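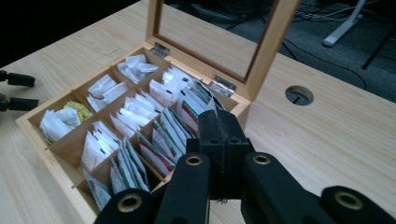

A hand-held gripper over an open tea box, of the kind of household object used in the sorting and retrieval tasks discussed in this essay.

Research > Manipulation > Opinion

Forty tea bags are not enough: on reporting results from hand-held demonstration
Gudrun Ostermann

Tue 27 December

The hand-held gripper has changed the economics of teaching robots to handle objects. A person picks up the tool, carries out a task with it, and the record of that movement becomes material from which a policy can be trained. The arm itself may stay switched off in another room. Groups that could once afford a few dozen demonstrations in a season can now collect 800 within one working week, and the Vovasus programme, to which this author has contributed, has done so on several occasions.

The method deserves its success. It is the manner in which results are reported that gives cause for concern.

Consider the humble tea box. It is a demanding object for a gripper. The compartments are narrow, the dividers are thin, and the sachets stand upright and lean on one another. Some packets are stiff and neatly lined up, while others are soft paper and bunch together. A glass-paned lid on hinges stands open behind them and must not be struck. A person reaching for one sachet deals with all of this without thought. A policy trained on demonstrations must have met enough of it to cope, and the question for any reader of a published result is how much of it the policy had met before the test began.

Too often the paper does not say. A typical report gives a success rate over 40 trials. It will usually state how many demonstrations were used and how long training took. It will seldom state whether the box was refilled between trials, whether it was turned on the table, or whether the person who arranged the tea bags for the test was the same person who had arranged them for the demonstrations. These are matters of ordinary housekeeping, and they decide what the figure means.

In January our group repeated one of its own evaluations with this point in mind. The first round had been carried out by the operator who had also collected the data, and the policy retrieved the requested sachet in all but a handful of trials. For the second round, Noemi Messina, who had taken no part in the collection, was asked to fill and place the box as she saw fit. Of 16 trials under her arrangement, the policy completed 8. Nothing in the software had been altered. She had packed the front compartments more tightly than her colleague did, and she preferred to set the box at an angle to the table.

It would be wrong to read this as a failure of the method. The same policy improved when demonstrations by further operators were added, and that is the result one would hope for. The difficulty is that the first figure, had it been published alone, would have been accurate and would have misled every reader who relied on it.

Three objections are commonly raised. The first is cost. Independent placement requires a second person, and small laboratories are short of people. This is a fair point, although an afternoon of a colleague's time is modest beside the effort of collection. The second is that careful reporting puts honest groups at a disadvantage, as their numbers will look poor beside those of their neighbours. Reviewers can correct this, and they should. A rate of one half under independent placement tells the field more than a near-perfect rate under conditions that are not described.

The third objection is more serious. It holds that variation in the home is without limit, and that no test arrangement, however independent, can stand for it. This is true. It does not follow that one arrangement is as good as another. The Grulten protocol, which several groups now follow in part, asks only that the placing of objects be done by someone who has not seen the demonstrations, and that a photograph of each starting arrangement be kept with the results. Neither request is onerous. The photographs in particular have proved their worth – a reader can look through them in a few minutes and form a view of how hard the task was.

A further word is due on the tool. Hand-held devices are often described as though they removed the operator from the data. They do the reverse. The angle of the wrist, the side from which the box is approached and the small pause before the jaws close all belong to the person, and the policy inherits them. Reports should therefore state how many people held the gripper, and how the demonstrations were divided among them. At present a reader can learn the learning rate to four decimal places and yet have no means of finding this out.

Journals and conference organisers are in a position to ask for these details at submission. Until they do, authors should supply them unprompted, and this group will do so from its next release onward.

Related items
Whitelaw workshop: call for short papers on evaluation
Emow gripper tool: notes on calibration between operators
Who placed the objects? A checklist for reviewers
Soft packaging and the limits of parallel jaws
Grulten protocol: revised guidance on starting arrangements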